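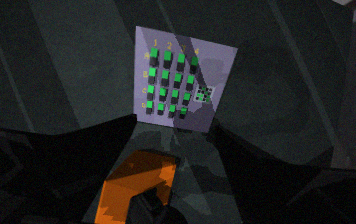
Running two synths into one vocal channel live without losing the singer

I play synth and sing in a duo called Vonden. We do slow, dark electronic stuff, mostly minor-key pads with a drum machine under it. In the practice room it sounds fine. On stage my vocals vanish as soon as the second synth comes in. We played a 200-capacity room in October and a friend at the back said she could not make out a single word of the set.

The setup is a Goltik mono synth for bass and an older Flikar for pads, both into a small mixer, then 2 outputs to the house. The vocal goes through a reverb pedal before it gets to the desk. The person doing sound keeps telling me to sing louder, but I have a low voice and the songs don't work shouted. Is there something I can change on my end before the next show? I don't have money for new gear right now.

vondenmusic

The pads are the problem. A low voice and a slow pad live in the same range, so when you hold a big chord there is no room left for the words. Turning the vocal up only gets you feedback.

Try these in order. Take notes out of the pad chords first. If you are playing four notes with the left hand and three with the right, drop to three in total and move them up an octave. The mono synth already has the low end. Next, use the EQ on your mixer and cut the pad channel a few dB at 1,000 Hz, then sweep up and down from there while your bandmate talks into the mic. You will hear the spot where the words get clear. Leave it there.

After that, look at the reverb. A long tail that sounds good in a small practice room turns to mush in a club that already has its own echo. Run the vocal dry to the desk and let the house add reverb. If you want to keep the pedal as part of your sound, turn the mix down to around a third of where you have it now and roll off the lows on it if it has a tone knob. 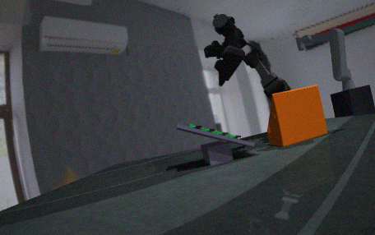 Purple plank on its support, with an orange block on the table. Computer render.

Also write out which songs have the thick pads and give that list to whoever is mixing. I did sound at a bar for years and a sheet with 14 song titles and one word next to each helped me more than any long talk at soundcheck.

Oldřich Hájek

Had the same thing with my old band Malý. We just got a different mic and it was better. Can't remember the model. Ours was a cheap one that came in a karaoke set though, so that might not be your issue.

Also check you're not cupping the mic with your hand. I did that for a long time because it looked good.

tapehiss_dan

Thanks both. Thinned the chords out at practice last night and recorded it on a phone from the hallway. I can hear the verses now. The choruses are still muddy, so I will try the EQ cut on the Flikar next. The pedal stays for two songs and comes off for the rest.

vondenmusic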